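How our robot club teaches an arm to pack a box

Hi! I'm Nanami Fujimoto and I help run the after-school robot club in Anville. Kids who walk in for the first time nearly always ask me the same thing: how does the robot know what to do? Good question, and I'm going to have a go at answering it.

First of all, a robot arm is a bit like yours. It has joints where it bends, a long upper part and a wrist. What it doesn't have is a hand with five fingers. Ours uses a gripper, a sort of pincher with two fingers that open and close. Try picking up your pencil case with only your thumb and one finger. Tricky, but you can do it!

Our project this term is called Sketameo (the kids made the name up, and I still can't spell it without checking). The job is packing. The arm has to find a parcel, pinch it, lift it and put it down in the right spot. You'd do that while thinking about lunch. A robot needs every bit of it worked out: how far to reach, how wide to open, how hard to squeeze.

Bubble wrap is our favourite thing to practise on, and also the meanest. It's shiny, it's squishy, and it changes shape when you press it. Squeeze too softly and the parcel slides away. Squeeze too hard and, well, pop! 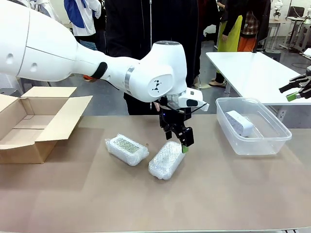 Yasuo Oda reckons the squeezing isn't even the hardest part, and that I should have told you about the letting go. Open the fingers too high up and the parcel drops with a thud, he says, and he'd like every new member to learn that before anything else.

Fair enough, Yasuo! Letting go gets its own practice now. We try it 14 times in a row, write down what happened each time, change one little thing and start over. My notebook from October is mostly crossings-out.

You can play this at home, too. Grab a pair of kitchen tongs and a rolled-up pair of socks, and ask a grown-up or a friend to be the programmer. They tell you every move (left a bit, down, close, up) and you do only what they say. Then swap over. My brother and I ended up with socks behind the couch.

Club is back on Tue 24 January, straight after school. Bring a snack and a pencil.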